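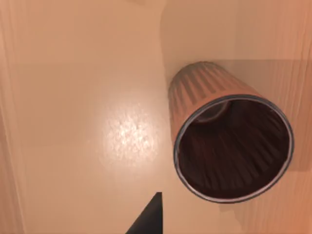
Figure 7.1 A ribbed orange wastebasket.

Chapter 7: Email Marketing and the Unread Message

Most marketing emails are deleted by people who have not read them. This is a poor start to a chapter on writing them, but you may as well have it now.

Take McPhee, a seller of garden furniture in Drernau. One Sunday in October it wrote to all 661 people on its list, offering 20 per cent off sun loungers. It was raining. Of those 661, 387 opened the message, and the firm was delighted until it looked at the orders – there were two, both for the same parasol.
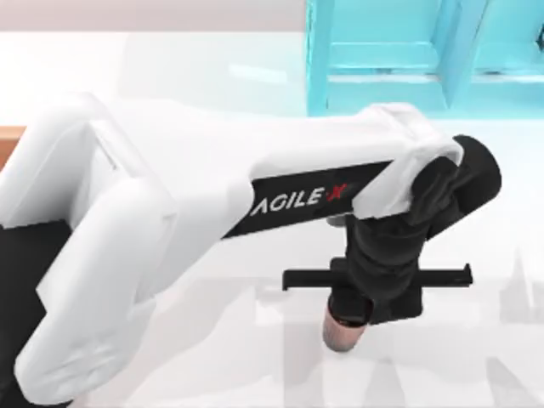

An open, then, is a weak sort of promise. Bevan Kerslake, who ran the list, had spent a week on the subject line and ten minutes on the page it led to. Readers arrived, found 70 products in no clear order, and left.

In this chapter we look at how a list is built, how it is divided, and how often you can write to it before people start to dislike you.
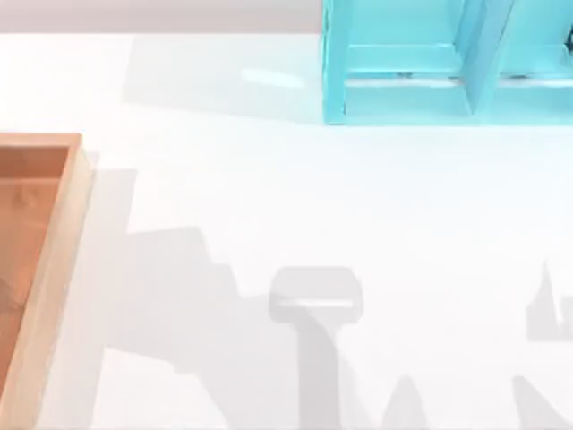
We begin with permission. Puvard, a rival firm, bought its list from a stranger, and we shall return to its troubles in Section 7.3.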